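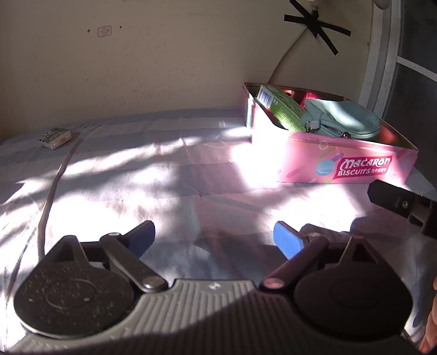 Two-finger gripper for putting away household clutter

strazds_mill
November, 9:40 PM
Looking for opinions on whether a parallel-pad gripper is enough for bedroom tidying. Target task: put small items (boxes, zip pouches, packaged blocks) into an open tin on a bed. Policy trained on 200 demos. Rigid boxes are fine. Pouches are not.

Pestden
200 is low for anything soft. We stopped seeing large gains on pouches near 1000, and that was on a flat table. A mattress gives under the pads, so your contact height is wrong on every approach.

lowtorque
Disagree that it's data. Two pads can't reliably pick up flat fabric. Grab the zipper pull or pinch a fold, otherwise you're pushing it along the sheet.

strazds_mill
Tried the pull. It works 2 times in 5, and it slips when the pouch is full.

Pestden
Softer pads, slower close. And vary the lighting in your demos. Direct sun on a striped sheet ruined our depth estimates.

Privex
Cables are the bigger problem for me. Anything lying across a bed gets picked up with the object.

lowtorque
Which is my point. A person does this job in a minute without thinking. Not ready for homes.

Privex
Not ready for bedrooms. My Seltar cell has sorted boxed parts all year with the same finger layout.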